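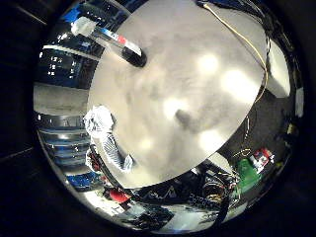
The wrist camera's view, before the software tidies it: a capped tube at the rim of a pale round surface, a striped sleeve, and the room wrapped round the outside.

Leave the picture bent

09/05/2025

There is a step near the start of almost every robot vision program that I would like to see removed, or at least made to apply for its job again. It is the one that takes the picture from a very wide lens and straightens it out. Ours was called "prepare", which is a lovely word for throwing away half of what you paid for.

I should say where I stand. I write control and perception software at Clevis, a small firm in Erkthorpe, and for most of the past year I have been the person who defends the lens at meetings. The lens sees nearly everything and gets the shape of all of it wrong. Shelves bend like bananas. The floor turns up as a crescent. Visitors look at the raw feed on the monitor and ask, kindly, whether it is broken.

So we do what everybody does. We calibrate the camera, work out how the bending goes, bend it back, and crop away the parts that come out smeared. What remains is a neat rectangle with straight lines in it, and everyone relaxes, as people do when they are shown something that looks like a photograph. The robot has no view on the matter. It has never seen a photograph and has no idea it was supposed to prefer one.

My complaint is about who that rectangle is for. I think it is for us. We straighten the picture so that we can look over the machine's shoulder without feeling seasick, and then we feed it the same picture because it was already lying about. A decision about human comfort gets written in as the first line of the perception code, and a few months later it has become "how vision works here" and has its own section in the induction notes.

Look at what lives near the edges of a view like the one at the top of this page. The middle is mostly a mottled grey surface with light smeared over it, which is pleasant enough but not rich in news. The tube is up near the rim. So is the hand. The yellow cable runs down one side, and there is more cable and equipment towards the bottom. If you asked me what a planner ought to know before moving an arm about, I would start with the person and the cables and get round to the grey bit later. A straightening step with a firm crop has the opposite priorities. It will give you the grey bit in beautiful condition.

I put this to Anikó Juhász, who maintains our planner, Trernell, and she pointed out that the planner doesn't take pictures at all. It takes a list of things and where they are. That is true, and I think it makes matters worse. By the time the list arrives, the crop is invisible. A thing that was cut off and a thing that was never there come out exactly alike, as a blank, and the planner treats blanks as free space. It is a trusting piece of software. Most planners are. They believe what they're told and then they move something heavy.

The sensible objection is that straight pictures are easier to work with. Distances behave. A box looks like a box in the middle and still looks like a box further out. Any number of ready-made detectors were trained on ordinary pictures and go to pieces when handed a banana shelf. I grant nearly all of this. When we first ran our detector on raw frames it was dreadful, and I spent a week being asked how the experiment was going by people who could see the screen.

Then we trained it on raw frames, 3000 of them, labelled by Eun-seong Hong and me over a period I would rather not discuss, and it stopped being dreadful. It is still a little worse than the old one in the middle of the view. Out at the edges it is better, for the dull reason that the old one had no edges. Whether that is a good swap depends on what you think cameras are for, and I have noticed that people who have had a sleeve go past their robot unannounced tend to answer quickly.

There is also the matter of the code. Our straightening module came to 572 lines. It held two lens models, one of which we used, and a setting called "quality" that made the output slower and, as far as anyone could tell, the same. It had a cache. The cache had a bug, and the bug had a workaround in a completely different file, with a comment reading "do not touch, see Anikó". Anikó did not remember. All of this sat between the lens and the first thing in the program that could be called a decision, and on a bad day it used 50 milliseconds getting out of the way. A robot arm can cover a surprising distance in that time, all of it on old information.

What we do now is less elegant to draw on a whiteboard. The detector looks at the bent picture. When it finds something, we take that one spot and work out which direction it lies in from the camera, using the same lens maths as before, only for a handful of points instead of every pixel in sight. The direction goes on to the part that works out positions, and from there to Trernell. We also pass along how much of the view was usable, so that the planner can tell "nothing there" from "couldn't see". That last part took longer than everything else put together, chiefly in arguing over what to call it. It is called "unseen". There were seven earlier candidates and I was against all of them, including mine.

I don't want to oversell this. Some jobs want the flat picture. Reading a label is one: if you need the letters, straighten the label, by all means, just the label, when you need it. Measuring along a straight edge is another. And if your camera has an ordinary lens then none of this applies to you and I envy your afternoons. My quarrel is only with straightening as a reflex, done to every frame before anyone has asked a question of it.

The tools deserve some of the blame. Morrison, the viewer we built for going through recordings, used to show the straightened feed and nothing else. If you wanted the raw one you had to dig out the files and open them by hand, and so for a long stretch none of us did. We were all judging the robot's behaviour by a picture it had in common with us, and feeling terribly well informed. Last November Eun-seong changed the default to raw. There were complaints. Somebody said it made reviewing "like looking through a doorknob". After a fortnight people were pointing at things in the rim of the picture and asking why the planner hadn't been told about them, and the complaints moved to a different subject, namely me.

That one change did more for our perception work than anything I have done with the detector, which is a bit galling, as it was a single line. If you take one thing away and ignore the rest, have your viewer show what the camera delivered, with its black corners and its bent furniture. Put the tidy version behind a button. Let people press the button and notice what leaves.

You do get used to it. I can read the bent view quite fluently now, and I know which curve is a shelf and which is the floor. The cost is that rooms have started to look a bit flat. I mentioned this at lunch and Anikó asked whether I had been sleeping, then went back to the planner, where somebody had just found another place that treats a blank as free space.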